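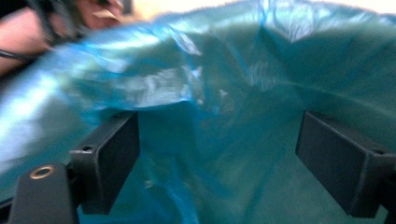
Figure 1. Open fingers over a blue liner, from the gripper's own camera.

Feeling for the Film: Spotting a Good Pinch on a Bin Liner
Midik Student Projects, final report

What we wanted to find out

When we first sat down to choose a task for our project, we had a long and rather ambitious list that had things like folding shirts and packing a lunch on it, and our supervisor very kindly let us talk ourselves out of most of it. What stayed was the bin liner. Everybody in the group had changed one that same week without thinking about it, and none of us could explain how we knew, with our fingers, that we had hold of one side of the bag and hadn't grabbed both sides together. That seemed like a good question for a seven-week project, and it turned into the only question we had time for.

So the report is about one small decision. Given the picture from a camera on a gripper, can a fairly modest network say whether the fingers are holding nothing, one layer of film, or a bunch of layers at once? A robot that can answer that question has some chance of opening a bag and hanging it in a bin. A robot that can't will go through all the right motions with a bag that stays shut (we watched plenty of that in the early weeks, on a borrowed arm at Sriwong, and it is a humbling thing to watch).

We should say at the start that we did not train a robot to do the whole job. We hoped to, and the last section has our thoughts on how someone might get there from what we leave behind.

How we collected the demonstrations

We used two Sistetti hand-held grippers, one for each hand, so that a person does the task with the same kind of fingers a robot would have. Both have a camera that looks along the fingers. A third view comes from the head of the person doing the task. Recording this way is much quicker than steering an arm around, and it is also a lot kinder to the bags.

It did take practice, and we would ask whoever follows us to plan for it. The grippers don't give you any sense of how slippery the film is, and people with very clever fingers found that annoying at first. Most of us ended up going through the same stages: squeezing too hard, then not squeezing enough, then learning to watch the wrinkles. The wrinkles turned out to be where all the information was. When a single layer is caught, the folds run away from the fingertips in a kind of fan. When several layers are caught they bunch together, and the color gets deeper because there is more plastic for the light to go through.

Blue liners helped us here, and we chose them on purpose after a discouraging day with clear ones. The film is still see-through enough to be difficult, but you can find its edges by eye, and that mattered a great deal when we came to label everything.

Each demonstration covered some part of handling the liner at the bin: finding the rim, getting a gripper inside, pulling the sides apart, or bunching the film up and lifting it. We let people choose their own way of doing it. Some worked both sides of the rim together, and some held on with one hand while the other explored.
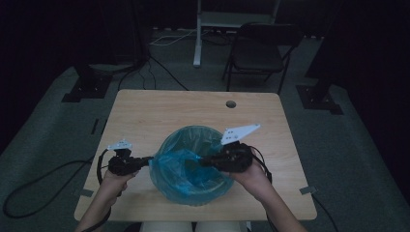

Wouldn't a force sensor in the fingertip settle the whole thing, one reader asked after we shared our draft in April, and save you the trouble of labeling any pictures at all? We took the question seriously, because it is a fair one and because we had been asking it ourselves late at night. Our answer is that it might, with a better sensor than we could afford. Thin film barely changes the force between two closed fingers, and two layers feel very much like one. The small pressure pads we tried gave us a signal that drifted more between sessions than it ever did between one layer and two. We would be happy to be proved wrong by a group with a bigger budget! The reader also suggested listening for the crinkle with a microphone, and we did not get to try that, but we have thought about it often.

Labeling, and where we disagreed

We cut the recordings into short clips with Naltonen, the labeling tool the earlier group left us, and ended up with 2,920 clips that had a clear view of the fingers closing or just closed. Two of us labeled every clip separately, and then we sat together and went over the ones where our answers didn't match. It was slow work, though pleasant in its way, and we learned more from the arguments than from the easy clips.

Nearly all the disagreement was between one layer and several. From a single picture it can be impossible to say, because the film folds over on itself just in front of the fingertip and looks double when only one layer is in the pinch. Letting ourselves look a moment earlier and later in the recording usually settled it. We added an "unsure" label for the rest and left those clips out of training, which we think is fairer than forcing an answer.

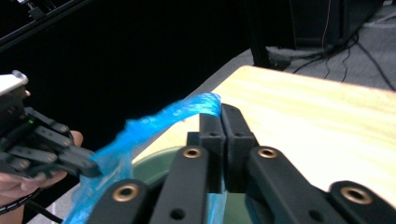
Results and what we would do next
Written up by Pongsak Boonchu
Midik Student Projects, June 13, 2022

I promised the others I would write this part plainly, so I will start with what worked. Telling an empty pinch from a full one was easy for the network, even on bags and in lighting it had not met in training. Once the fingers are shut on the film and it is pulled tight toward the other gripper, there is a strong band of color and shine leading away from the fingertips, and the network picks up on it very quickly. I had expected that part to take us weeks, and it was running before lunch on the first try.

Telling one layer from several was harder. With single pictures, the network did a little better than guessing, and I was quite gloomy for a while. What helped was giving it a short run of pictures, in the same way that we had needed one ourselves when labeling. With that change it agreed with our labels on most of the clips we had kept back for testing. Its mistakes were also ones I could forgive, mostly twisted film, where even now I change my mind each time I look.

The head view helped less than we had all hoped. It is very good for seeing where the bin is and what the hands are up to, but at the moment that matters most, the grippers themselves tend to cover the place you want to see. We left it out of the final version. I would still record it, though, because it saved us many times when a finger camera showed a wall of blue and we couldn't tell which side of the bag we were looking at.

There are some limits I should own up to. Every bag in the data is the same color and from the same kind of roll. The people recording were all from our group, and by the end we had picked up each other's habits, so the data probably has less variety in it than the size suggests. And we only tested on recordings. A robot arm that acts on the answer will get itself into positions that none of our hands ever did, and I would not be surprised if the numbers dropped the first day someone tries it.

If I had another term, I would begin with the recovery. People who find they have grabbed both sides of a bag do a lovely little rubbing motion – thumb against finger – until the layers slide apart. The grippers can't do it in the same way, but in more than 1,000 of the clips somebody is attempting a version of it, by opening slightly and shifting one hand while the other keeps the film tight. We labeled those clips only for how they ended. Going back through them and marking the motion itself would be my first job, and I think it could make a nice project for one person with a patient temperament.

The labeled clips, the notes from our disagreements and the training scripts are in the Midik project folder, along with a page on setting up the grippers that I wish we had been given. Please ask before changing the labels, and if you do find a clip where we were wrong, add a note beside it so we can see it too. My thanks to everybody who held the grippers until their wrists hurt, and to the group before us for leaving Naltonen in such good order.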